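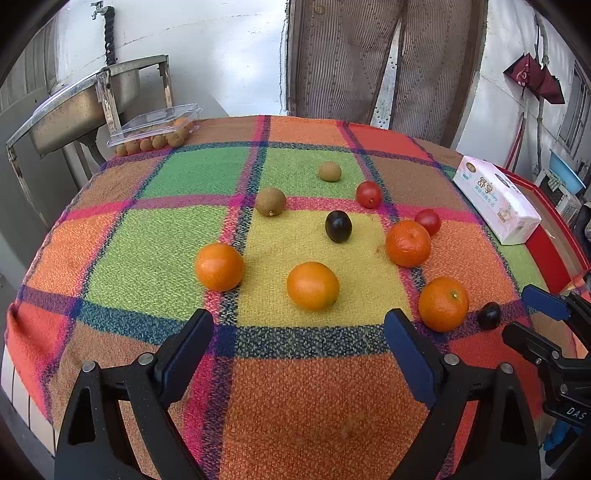 Ticket 325 - gripper sessions, fruit table - rules for what counts as a good take
Status: open
Opened by: Feng-yi Yau
Queue: Jernen / collection practice

Problem: Sakamoto checker rejected 96 takes out of 201 from the fruit table. Reason code is the same on all of them, "setup not per sheet". Operators say they followed the sheet. Both true I think, the sheet is the problem.

What I tried so far

1. Reread setup sheet v4. Says "clear the surface of unrelated items". Doesn't say how far. Tissues in the red tray, do they go? Clear container with the little round fruit at the back, does it go? One operator reads it as anything in reach, other reads it as anything at all.

2. Second tool in view. Sheet says nothing. Checker has a rule for it, apparently on by default. Turned it off on a copy of the batch, rejects dropped but not to zero.

3. People standing behind the table. Sheet says "no faces". Checker wants no person at all. Those are diffrent rules and somebody has to pick one. My vote is no faces, hands and legs ok.

4. Jaws at start. Sheet: open, pads clear of any item, hold still before first approach. No complaints from the checker on this one. Leave alone.

5. Blanket. Triline guide wants a plain matte cover. We use plaid on purpose, there's a waiver, it never got attached to the batch. Attaching now.

Gripper pose from the same session, for whoever rewrites item 4:

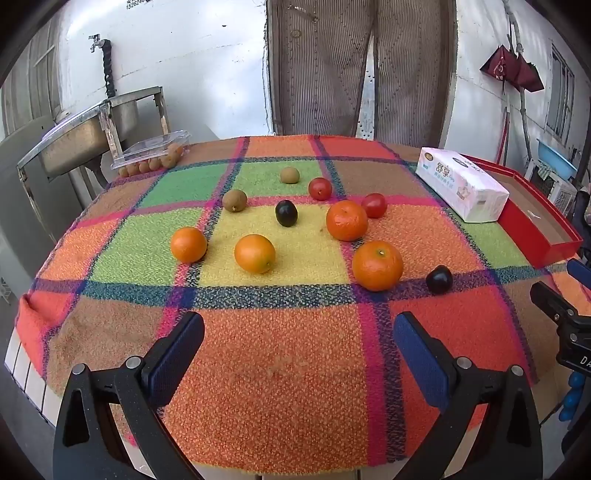 Ifigeneia Sotiropoulos: Please don't switch checker rules off to get a batch through, even on a copy, copies get merged. Write the rule first, then change the checker to match. On item 3 I agree with no faces. On item 1 I'd drop "unrelated" completely and say "nothing may be moved between takes unless it's the target". Easier to follow.

Feng-yi Yau: ok. Copy deleted, rule back on. Will use your wording for 1. Still need a line for the second tool. Proposal: allowed in view if it stays out of the working area and the log says two tools. Log form has no box for that, asked Nustar to add one.

Update Monday, 4:10 pm: waiver attached, reran the batch. Cover warnings gone. Person rule still firing, expected. Dont re-record anything until v5 of the sheet is signed off.

Waiting on: Nustar (form), Ifigeneia (signoff v5)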